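Suchen Suchbegriff eingeben

Vorführung am Tag der offenen Tür: PC-Zerlegung mit dem Roboter

August 2026, von Nanami Mizuno
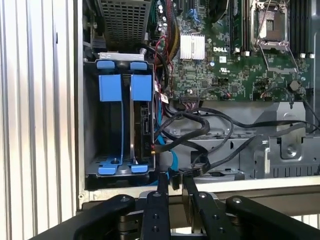

Für die Besucher bei Jakari soll der Ablauf kurz bleiben. So bereiten Sie ihn vor:

1. Den Rechner auf die Seite legen und das Gehäuse öffnen.
2. Den Greifer langsam zu den SATA-Kabeln am Laufwerkschacht fahren.
3. Vor dem Greifen 3 Sekunden warten, damit auch die hintere Reihe schauen kann.

Im letzten Jahr kamen mehr als 100 Gäste. Fragen zur Steuerung beantwortet Tetsuya Hirano.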